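Flinton Community College
Department of Hospitality and Building Services
HBS 110: Care of Hard Floors
Unit 4 Lecture Notes: Ceramic and Porcelain Tile
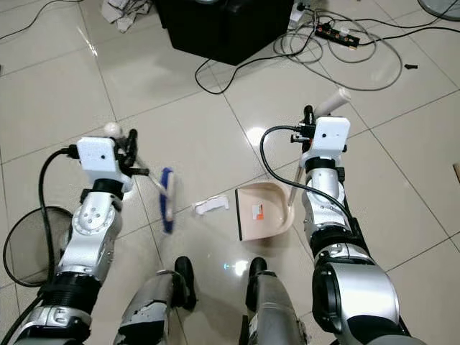

Reading before class: Unit 3 notes on soil types, and the section on pH in the course packet. Students who missed the Unit 3 laboratory should arrange a make-up session before attempting the exercises at the end of this handout.

4.1 Scope of the unit

Unit 4 covers the routine and periodic care of ceramic and porcelain tile in public buildings, including lobbies, restrooms, corridors and food service areas. Natural stone is treated separately in Unit 5. Students should not assume that a method described here is safe for marble, limestone or travertine. Several of the products discussed below will etch those materials within minutes.

By the end of the unit, students are expected to be able to identify the main kinds of tile and grout, select a cleaning method suited to the soil and the surface, prepare a written care schedule for a small building, and recognize the conditions under which a floor should be closed to foot traffic.

4.2 Tile bodies and finishes

Ceramic tile is made from clay and other minerals, shaped and then fired in a kiln. Porcelain is a denser form of ceramic tile, made from finer material and fired at a higher temperature. It takes up very little water. The standard used in this course treats a tile as porcelain when its water absorption is 0.5 percent or less by weight.

Most ceramic floor tile is glazed. The glaze is a thin layer of glass bonded to the body, and it is the glaze that resists stains. Where it is chipped or worn through, the body beneath may take up water and soil, and no cleaning method will restore it. Worn areas should be noted on the inspection form and reported.

Finish matters as much as composition. A glossy tile releases dust easily and shows streaks, hair and footprints. A matte or textured tile hides these but holds fine soil in its surface and generally needs more brushing. White and very light floors are often thought to be harder to keep clean than gray ones. The soil load is the same in both cases. What changes is how soon the public sees it, and therefore how often the floor will be complained about.

4.3 Grout

Grout is usually the weakest part of a tile floor from the point of view of cleaning. Two families are covered in this course.

Cement grout is porous. It darkens as it takes in soiled water, and it is damaged by acids. If sealed, it must be resealed at intervals. The interval depends on traffic and on the product, and the maker's instructions take precedence over any general rule.

Epoxy grout is much less porous and does not require sealing. It costs more to install and is common in commercial kitchens. It may discolor under strong solvents and under prolonged sunlight.

A simple field test is to place a few drops of clean water on a dry joint and wait. If the joint darkens, water is entering it, and the grout is either unsealed or due for resealing. The test should be made in at least one area of heavy traffic and one area of light traffic, as the results often differ.

4.4 Dry soil removal

Most of the soil on an indoor floor is dry, and it should be removed dry. Grit left in place is carried across the surface by shoes and mops, dulls the glaze over time, and turns to a thin mud when water is applied. That mud settles in the grout joints.

The usual tools are the broom, the dust mop and the vacuum.

Brooms. A broom with soft bristles is suitable for smooth tile. Stiff bristles are better kept for textured tile and exterior work, where they can reach into the surface. Strokes should be short and low, drawing soil toward the worker or toward a wall, and bristles should stay in contact with the floor at the end of each stroke. Lifting the broom sharply puts fine dust back into the air. Hand brooms are used for stair corners, spaces behind fixtures and the edges of mats.

Dust mops. On large open floors a dust mop is faster than a broom. It is pushed in one continuous path, without lifting, and turned so that the same edge always leads. Treated dust mops should not be used on unsealed cement grout, as the treatment may leave an oily film.

Vacuums. A vacuum with a hard floor head removes soil from joints better than any broom. The beater bar must be off or absent.

Entrance matting belongs under this heading as well. Matting that is not cleaned stops collecting soil and begins to release it.

4.5 Damp and wet cleaning

Routine damp mopping uses a neutral cleaner at the dilution given on the label. Overdosing is the most common fault observed in student work. Excess cleaner dries to a sticky film, the film collects soil, and the floor looks dirty again by the following shift. The usual response is to add more cleaner, and the condition becomes worse.

The two-bucket method is required in all laboratory sessions. One bucket holds solution and the other holds rinse water. The mop is rinsed and wrung before it returns to the solution. Rinse water is changed when the bottom of the bucket can no longer be seen.

Alkaline cleaners are used on grease, chiefly in kitchens and serving areas. They need contact time, some agitation with a deck brush, and a full rinse. Acid cleaners are used on mineral scale and on haze left after installation. They attack cement grout, and students may use them only with an instructor present. Acid cleaners and products containing bleach are never to be mixed or used one after the other without a complete rinse between them. The resulting gas is dangerous.

4.6 Safety and closing of areas

Glossy tile has low traction when wet. Signs are to be placed before water is applied and removed only after the floor has been checked by hand and found dry. Where a corridor must remain open, it is cleaned one half at a time along its length. Cords are routed along the wall. Gloves and eye protection are required for all work with alkaline or acid products.

4.7 Worked case: the Correia Building

The Correia Building is a two-story office with glazed white tile in the lobby and in both restroom groups. The lobby measures 744 square feet and has one public entrance. Tenants reported gray joints near the door and a dull path leading to the elevator.

Inspection found 12 feet of entrance matting, saturated with grit, and a neutral cleaner being used at several times its labeled strength. The field test showed cement grout taking in water near the door and shedding it along the walls.

The recommended plan was as follows. Matting to be vacuumed daily. Lobby to be dust mopped each morning and again at noon in winter. Film to be removed with two clear-water rinses on successive nights, after which the cleaner is to be measured with a dispensing pump. Joints within 17 feet of the entrance to be brushed, rinsed, dried and resealed. Lobby to be closed for up to 30 minutes after each damp mopping.

Students should consider which of these steps could be dropped if the budget were cut, and which could not.

4.8 Laboratory supplies

The department stocks Lurico neutral cleaner and Tekness grout sealer for use in class. Safety data sheets for both are kept in the binder beside the supply room sink. Products brought from home or from a workplace may not be used in the laboratory.

4.9 Exercises

1. Carry out the water drop test in two areas of the training building and record the results on Form C.

2. Write a one-page care schedule for a restroom with glazed tile and cement grout, stating the task, the tool, the product and the frequency.

3. Explain in a short paragraph why dry soil is removed before water is applied.

4. Read the label of any floor cleaner and calculate the quantity needed for a three-gallon bucket.

Written work is due at the start of the Unit 5 lecture. Forms are available from the department office until 4:30 p.m.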